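The bowls over the sink

September 1, 2021

I promised myself I would write about the tomatoes this week, and I will get to the tomatoes, but first I have to tell you about the dish rack, because I have been happy about it for 14 days straight and my family is tired of hearing me.

When we moved into the apartment on Kotian Street there was no room by the sink for anything. You could fit a sponge and a bottle of soap, and if you washed more than a couple of plates you had to dry them right then and walk them across the kitchen. I don't mind washing dishes (I like it, it's warm and I can think), but I have never in my life enjoyed drying them. My mother dried everything. She would stand there with a towel over her shoulder and wait for you to hand her the next cup, and if you were slow she'd sigh. I believe in air.

So all through August I looked at racks. The ones that stand on the counter were out. There was a lovely one at Prirkorer that cost more than I spend on shoes, and I visited it twice and went home. In the end I bought a plain wire one that hangs on the wall, from the little hardware shop in Ploltance, the one next to the bakery, where the man cuts keys and talks about his knees. It came with small clips and a bag of screws and a sheet of instructions folded so many times it was mostly creases.

Putting it up over those tiny mosaic tiles took us an entire afternoon. You want the holes to fall on the grout, and with tiles that small you'd think there would be grout everywhere you looked, but no, every mark I made landed square in the middle of a tile. We moved it up a little, then left a little, then had coffee, then put it back almost where we started!
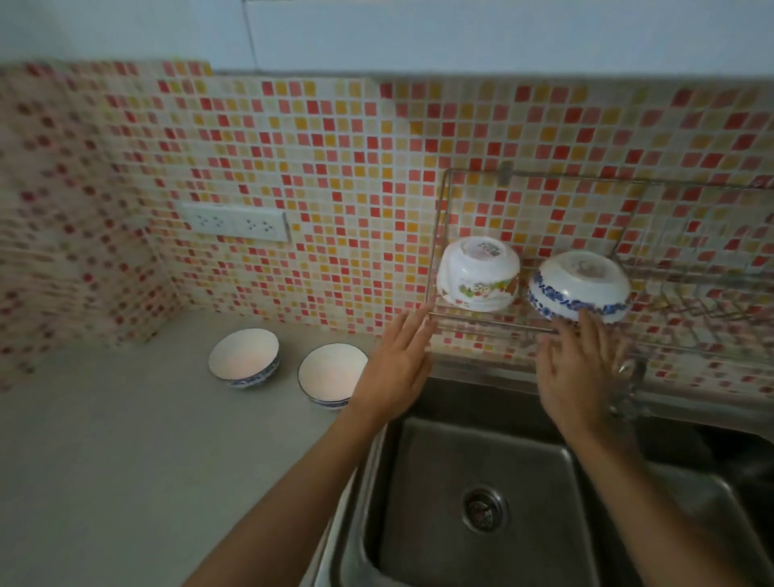
The thing I hadn't expected is how much I'd like having the bowls out. In the old place they lived behind a cabinet door, and I'd reach in and take whichever one was on top. Now they go up there upside down after breakfast and I look at them while I wait for the kettle. The white one with the painted green leaves is my soup bowl, and I get a bit cross when somebody else takes it. The wider one, with the dark blue flowers going around near the rim, came from Hedvika Lukáč, who lived downstairs from us for years and gave it to me full of plum dumplings. I tried to return it and she wouldn't have it back. It has been salad, popcorn, bread dough and, one time, a bath for a doll.

I keep the bowls toward the left and leave the other end for whatever comes along next. If you put anything heavy up first you end up reaching over it with wet hands, and I've already lost one saucer that way. Big pots don't go up there at all. They can sit on the stove and wait for me to get a towel, and yes, I do see that this makes me my mother.

I wipe the wires down with vinegar and warm water when I remember, and then the tiles behind, which catch every splash. An old toothbrush is good for the corners. My sister swears by the Prikell cleaning paste for hers but I can't stand the smell of it.

Now, the tomatoes. We brought home two crates from my aunt's garden and I've made sauce, and more sauce, and a jam that I'm not sure about yet. It's very sweet and slightly smoky (I walked away from the stove to answer the phone). I'll open a jar with some cheese this weekend and let you know, and if it's any good I'll put the recipe up next time, with a note about the phone.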